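Subject: Re: [Standum] Novska hand gripper, pads closing crooked
From: Tuncay Baysal
To: the list

Remzi Kahraman wrote:
> Put new ribbed pads on my Novska and now the left finger gets
> to the bottle before the right one does. Tightened everything
> twice. Is it the linkage, or did I do something silly with the
> plates? Also, what are you all using as a test object?

Hi Remzi,

Probably not silly, I did the same thing in July and blamed the linkage for a whole evening! Mine was a plate. If you pull the outer screws down tight first, the white plate twists a hair while it's going home, and you can't see it with the fingers open. You only notice once there's something round between them.

So back all the screws off until the plate just moves under your thumb, close the pads lightly on a bottle, and then snug the big screw nearest the middle. After that the top one, after that the outer one. Same order on the other side. Ataberk swears by a torque driver for this, I just use a short key and stop when it stops (his stays straight longer, I'll give him that).
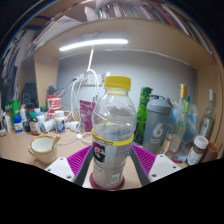
Gatorade-style bottle on the red coaster, magenta pads on either side of the yellow band.

For the test object I'd go with an empty sports drink bottle, cap on. It's light enough to slide when one side pushes first, which a full one won't do, and the clear plastic gives a little so you see right away where a pad is digging in. Keep it upright and try to meet it at the middle, below the shoulders, where the molded grooves can't fool you.

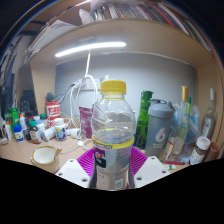
Then open and close it four times before you trust anything. If the bottle walks the same direction every time, it's still a plate. If it walks a different way each time, check the pivot pins, and while you're in there wipe the contact strips with a damp cloth. Don't use alcohol on the ribs, Bülent tried it and his went shiny and slick. I got three months out of my last pair with just water and a toothbrush.

Oh, and look at the fingers wide open too. Both should lean in by the same amount. One standing straighter than the other means a pad isn't seated all the way down on its base.

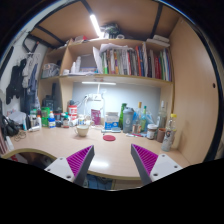
Riku wrote me off-list with this one, might as well put it here:

> Do the pads need to be swapped as a pair?

I always swap both. A worn one grips softer than a fresh one, and you end up chasing the same sideways push you just fixed. The old good one goes in the spares bag.

Let me know which way yours walks, Remzi. The Vollwood pins fit if you need some, and I have 4 extra in the drawer.

Tuncay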